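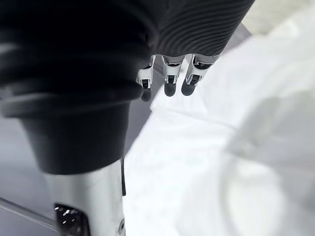

Reading time: 6 minutes, longer if you stop for tea

Section 4: Entering the Lallico Reader Giveaway

Every novel in the Wonorell series comes with a launch giveaway, and every giveaway comes with a form. Have your reader account open in another tab before you start.

1. Sign in to Woltia and choose Books, then New This Month. The latest title is The Salt Road Home by Edeltraud Lüthi, in which a map-maker goes looking for her brother and finds his creditors.

2. Press Enter Giveaway. If the button is grey, you have already entered. Pressing it harder has been tried.

3. Pick a format. Paperbacks go out by post; e-books arrive in your Woltia library.

Note: The audiobook, read by Tane Tautahi, is a separate draw with its own form.

4. Answer the reader question in the box provided. For this book it is "Where would you go if you had to leave by Wednesday?" The box holds 1000 characters. Entrants who need 2000 should consider writing a novel of their own.

5. Choose whether your answer may be shown on the book's page. Rafsan Roy picks the ones that appear there, and he is fond of trains.

6. Tick the box for the newsletter, or leave it empty. Your chances are the same.

7. Press Send. A confirmation should reach you within 15 minutes.

Caution: Do not enter twice under different names. Bart Smits checks the list by hand and has a long memory.

Caution: The comments under each book are open to people who have finished it. Stay out of them until you have too – the brother's whereabouts were given away there on launch day, in capitals.

If you win

Reply to the winner's message with your postal address. Signed copies are posted by Rüegg and need a signature at the door. If you asked for a dedication, check the spelling of the name before you reply. Folke Vik now owns two copies made out to Frank.

If you don't win

The first chapter stays free to read in your library. To remove it, open the title, choose Manage, then Return Sample.

Next: Section 5, Leaving a Review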